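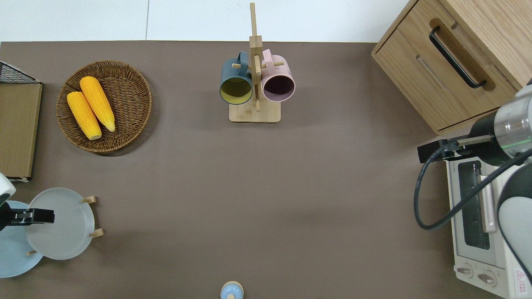
Lindsay Hinds
Home cook, slow gardener, writer of this blog

So I finally canceled the meal kits. If you've been reading for a while you know I've been threatening to do it since last winter, and a few of you (hi, Saskia) had started to tease me in the comments. The last box came and went and now I'm back to doing my own shopping, with a list and a pencil, like my mother did.

I don't want to make this a rant about meal kits. They got me through a rough patch. When I moved out to Girnbridge I didn't know where anything was, I was working odd hours, and having dinner show up in a box with a card telling me what to do with it was a real comfort. I learned to make a decent pan sauce from one of those cards. I still have it, stuck in the back of a cookbook with soy sauce all over it.

But I'd stopped knowing what was in season! I noticed it at dinner at Lucero's in April, when she put out asparagus and peas and these tiny potatoes, and I said something like "oh, fancy," and she looked at me like I had two heads. It was just what they had at the farm stand. I'd been driving past that same farm stand twice a day with a box of Flerell dinners in the trunk.

Then there was the money. I sat down one evening with a cup of tea and added up everything I'd spent on food since January, which I do not recommend doing right before bed. The total was $3,159, and $1,116 of that was the kits. For one person, who was also buying groceries on the side, and who still ended up eating toast over the sink more nights than I want to say. I checked it again in the morning in case the tea had been stronger than I thought. Same number.

So, the new system, if you can call it that. I shop twice a week. The big trip is to Marchetti, the one with the squeaky carts, for rice and beans and canned tomatoes and coffee and all the boring stuff. The small trip is to the farm stand, and there I'm not allowed to bring a list. I buy whatever looks good and work out dinner in the car on the way home. This was Lucero's idea and I fought her on it, being a list person down to my bones, but I've come around. I like having one part of the week that isn't planned.

It has not all gone well. I bought a celery root the size of a bowling ball and it sat there scaring me for days. I made a soup with it in the end and the soup was fine, kind of beige, a bit like eating a wall. Ewan next door took a jar and said it was "very smooth." He has not asked for the recipe. I also learned that I will buy beets every single time I see them and that I don't like beets all that much. I like carrying them by the leaves.

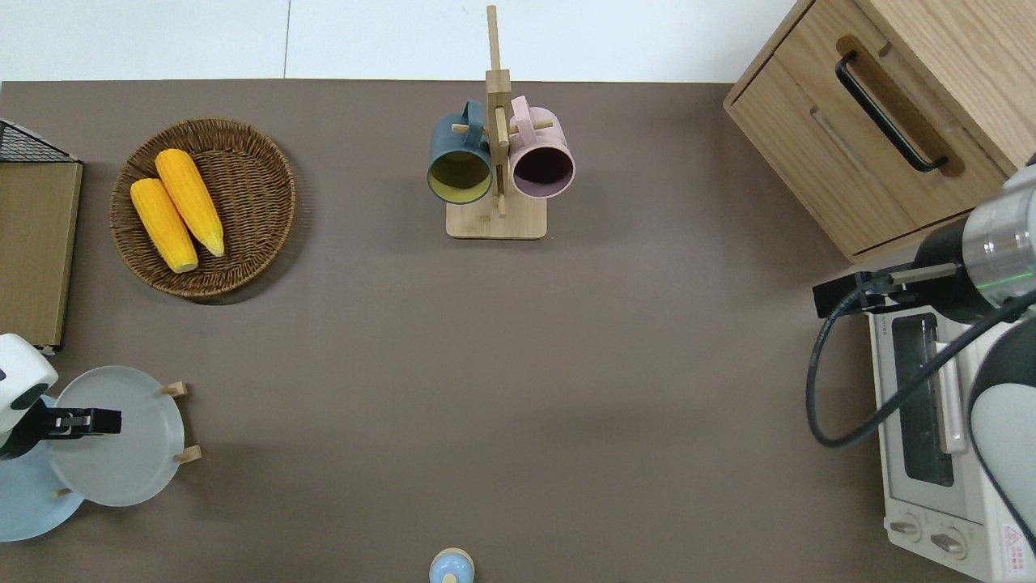 The thing that surprised me most was how much I'd forgotten about just having food around. With the kits, everything came measured out. A little packet of butter, one carrot, a spoonful of cumin in a plastic pouch. You used it all up and the kitchen went back to being bare until the next box. Now there's half an onion in the fridge and I have to do something about it, and the something turns into lunch. I had a bit of rice and the end of a cabbage the other day and fried them up with an egg, and I stood there feeling like a genius over what was basically leftovers.

Yevdokiia, who I used to share an office with and who cooks better than anyone I know, has been sending me her rules for this. She grew up with a grandmother who threw nothing away. Bread ends go in the freezer. Herb stems go in the pot. If a vegetable has gone soft, it's soup, and if the soup is bad, put a pickle in it. I tried the pickle trick on the celery root soup and I'm sorry to say she was right, it was almost good! I've written her rules on the back of an envelope and taped it inside the cupboard door.

I've had to get some things back in working order too. I'd let my knives go completely dull (kit vegetables are so small you hardly notice) and my big Cedier pot had been living in the garage with clothespins in it. The clothespins are now in a shoebox and the pot has been in use pretty much nonstop. It holds more than I need, so I freeze a lot, and my freezer labels are terrible. Last night's dinner was marked "brown, good." It was lentils.

A couple of people wrote to ask if I miss anything about the kits. Yes! I miss not having to decide. There are evenings when I get home and would pay real cash for somebody to tell me what's for dinner. On those nights I've been making the same thing, which is spaghetti with garlic and whatever green thing is closest, and I've stopped feeling bad about it. I had it 3 times last week. I may have it again tonight.

Next up I want to try baking my own bread again, which I gave up on years ago after a loaf that Ewan used as a doorstop (he really did, I have witnesses). Saskia has offered me some of her sourdough starter and I've been dodging her because it feels like being handed a pet. If any of you have a plain sandwich loaf that works in a cold kitchen and doesn't need a starter, please send it my way. And if you live nearby and want beets, come and get them, I have plenty.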